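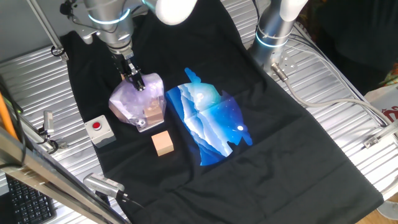

Is the Gudeta "author launch package" worth it for a first novel?

Posted by Tianyou Shen, Thursday, May 15, 2025

I have a finished mystery and no agent. Gudeta wants $1000 for a launch package: newsletter placement, a blog tour and "guaranteed reader reviews." The rep says prices go up in August. Has anyone here made that money back? I'd like sales numbers, please. I've already read the testimonials and they all sound like the same person.

Melter

I bought it for my second book. The newsletter went out to whatever list they have and I sold 25 copies that week, most of them at 99 cents. You can do the math. The blog tour was 2 blogs, and one of them hadn't had a comment in a year.

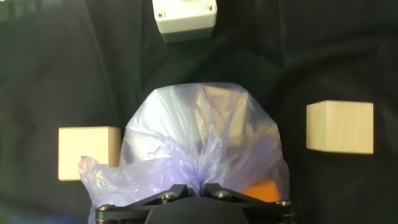 What bothered me more was the reviews. Ask them in writing who the readers are and whether they get paid — I asked twice and got a brochure. Stores can pull reviews they think were bought, and it's your book page that takes the hit. The price deadline I would ignore. Mine had one too, and the same price was up months later.

Skinus

It worked for me, sold 505 copies!! You have to believe in your book and spend money to make money.

Clernel

Skinus, over what period, and were those sales or free downloads? That changes everything.

Tianyou, if you have $1000, I'd put it into a copy editor and a decent cover first. Then try one small newsletter ad that you book yourself, and check your sales dashboard the day before and the day after. If a cheap ad moves nothing, I doubt a bigger package will.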